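Step 3. Making the tape grid for the arm

When the arm is screwed to the bench and homing is finished, it needs a surface where every place has a name. I use blue painter's tape. It is cheap, it comes off without glue marks, and the wrist camera finds the color easily.

Before you start, clean the surface with alcohol and let it dry. Move the arm to the park position and switch off the motor supply, because you will have your hands under it for a while.

Mark the first line with a long ruler and press the tape from the middle to the ends. Then put the other lines in the same direction, and only after that the crossing ones. Do not pull the tape when you lay it – it stretches, and later it shrinks back and the line becomes narrow.

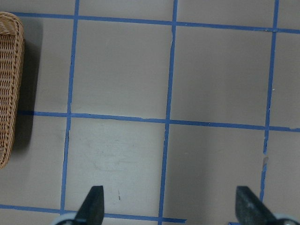

Jukasano Workshop – Robot Arm Group

Check the grid through the wrist camera before you calibrate. The lines will look a little slanted if the gripper is turned against the grid, and the software can correct this. What it does not like is a broken line. On the right side our tape has a gap with a ragged edge, and a line finder can take such a place for the end of a strip. Cut out the bad part and put a new piece with straight ends.

The basket for the parts stands at the left. Keep its shadow in mind when you set the threshold.

Now open the file grid.ini and set:

move_speed = 500
settle_ms = 141

Start with the gripper open and high above the surface. Run the calibration twice and compare the two results. If they differ by more than two millimeters, tighten the camera bracket and repeat.

Questions to Bautista Ulloa, on the workshop list.

Last change: 2024-01-21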